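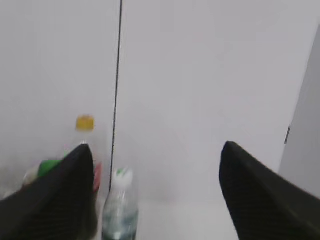
Uma leitora que também já levou a turma dela a uma visita destas escreveu-me a dizer que o pior erro é pôr o robô a trabalhar logo que as pessoas entram: metade ainda está a pendurar casacos e perde a melhor parte. Tem toda a razão, e foi mais ou menos o que me aconteceu no primeiro dia aberto que organizei na Pustetti. Desde então mudei muita coisa, e como me pedem com frequência o guião, deixo-o aqui inteiro.

A nossa demonstração é a mais simples que há: um braço com pinça de dois dedos pega numa garrafa de água de plástico transparente e leva-a para outro sítio. Parece pouco! Mas toda a gente sabe o que é pegar numa garrafa, e é por isso que toda a gente percebe quando corre mal.

O que preparar na véspera

Escolham as garrafas com calma. Eu gosto de misturar tampas de cores diferentes, porque o público precisa de uma maneira de falar delas («agora a da tampa amarela!») e as crianças adoram escolher. As transparentes são as mais traiçoeiras contra um fundo claro — a câmara do punho tem muito menos contraste a que se agarrar — e eu uso isso de propósito na segunda parte da visita. Se for a vossa estreia, comecem por uma embalagem opaca e guardem a transparente para quando estiverem à vontade.

Encham todas até à mesma altura. Uma garrafa vazia cede com o aperto da pinça e uma cheia pesa bem mais, e se mudarem de uma para a outra sem mexer na força do fecho vão ter uma surpresa à frente dos convidados. Apertem bem as tampas. (Sim, aprendi esta com uma esfregona na mão.)

Passem um pano nos dedos da pinça. Os nossos têm a superfície toda estriada e o pó mete-se ali que é uma coisa parva.

Se projetarem a imagem da câmara do punho numa parede, façam-no! Foi a melhor ideia que roubei ao pessoal da Drallosdale. As pessoas veem os dedos enormes em primeiro plano e a garrafa lá no meio, e ficam caladas de repente.

Durante a visita

1. Recebam o grupo com o braço parado. Cumprimentos, casacos, regras de segurança, e a linha no chão que não se passa.

2. Façam o primeiro ciclo devagar. Eu ponho a velocidade a 40 por cento e vou falando por cima: abre, aproxima, fecha, levanta.

3. Repitam com a velocidade a 100, só se a vossa análise de risco o permitir e com o público atrás da barreira. Sem conversa nenhuma, deixem ouvir os motores.

4. Peçam a alguém que escolha a próxima garrafa. Quem muda os objetos de lugar é sempre o operador, com o braço parado e a célula em modo seguro.

5. Juntem as garrafas umas às outras e perguntem ao grupo o que pode acontecer. Um dedo da pinça tem de caber entre elas, e um dedo que entra de lado tapa à câmara aquilo que está atrás. É aqui que aparecem as perguntas boas.

6. Se falhar, parem e mostrem a falha na projeção. Não reiniciem à pressa com cara de caso, como eu fazia.

Para grupos grandes, divido em turnos. No dia aberto de outubro recebemos até 40 pessoas por turno e achei demais, os de trás só viam nucas. Agora fico-me por grupos mais pequenos e repito a volta as vezes que for preciso, mesmo que às cinco da tarde já não tenha voz.

Ah, e deixem água para os visitantes bem longe da célula. Já me tentaram tirar uma garrafa da demonstração — com a maior naturalidade do mundo.

Pesquisar neste site Introduza o termo OK

Contactos: Pustetti, visitas e demonstrações, extensão 2222 | © Pustetti, todos os direitos reservados | Voltar ao topo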